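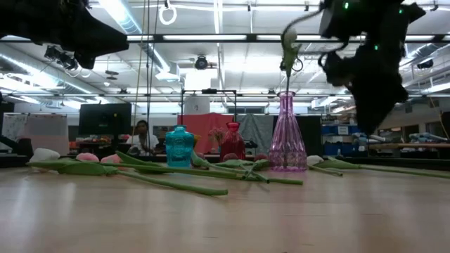 Pudumach is a two-arm tabletop robot designed to be built by hobbyists, either at home or in a shared workshop. It is used for light handling work on a flat surface, such as sorting small parts, placing pegs and arranging artificial flowers in vases. The design was started at Wetent, a member-run workshop, and the first full set of plans was released on 11 Oct 2018. The name covers the arms, the grippers and the control program, which share one parts list.

Design

Each arm has six powered joints and ends in a two-finger gripper. The arms mount above the work surface and reach down to it, which leaves the tabletop clear for the objects being handled. Builders may hang the arms from a ceiling beam or from a freestanding frame bolted to the floor. The frame is the more common choice in rented homes, where drilling into the ceiling is often not allowed.

The arm links are cut from aluminum tube. Joint covers and gripper fingers are printed in black plastic. Early fingers were flat and tended to crush or drop thin objects, and the version released the following February has angled tips that close on a narrow line. The gripper can hold objects up to 30 millimeters wide. Wider fingers have been drawn by several builders but are not part of the main plans.

Electronics

Motors are driven by the Vorneo board, a small controller made for the project. One board runs one arm, and the two boards are linked to a desktop computer by cable. A separate supply feeds the motors so that a stalled joint does not reset the controller. Builders are told to put the stop switch on the motor supply, within reach of the person seated at the computer.

Cable routing is the most frequent cause of faults in home builds. The cable to the gripper has to pass the wrist joint with enough slack to turn fully in both directions, and it must not hang low enough to sweep objects off the table. The plans give a slack length of 105 millimeters at the wrist. Some builders use a coiled cable instead.

Control

The control program, Fehr, can replay recorded movements or follow a person moving a pair of hand controllers. It takes video from cameras mounted over the table. Reflections are a known problem. Glossy tabletops return bright streaks from overhead lights, and clear or colored glass can be hard to separate from the surface behind it. A matte cloth on the table helps, as does moving the lights – though many shared workshops have fixed fluorescent fixtures.

Flower task

Placing a single stem in a narrow-necked vase is often used as a trial for a finished build. Artificial tulips are suited to it, as they keep their shape through repeated handling. The gripper must pick up a tulip lying on its side, turn it upright and lower the stem into the opening without tipping the vase. Tall vases leave less room under the arm than squat ones. Long stems that cross on the table are separated before a run, or picked in order from the top.

Versions

There have been 7 numbered releases of the plans. Parts from the first two do not fit later arms, as the shoulder bracket was changed. The Vorneo board has kept the same mounting holes throughout.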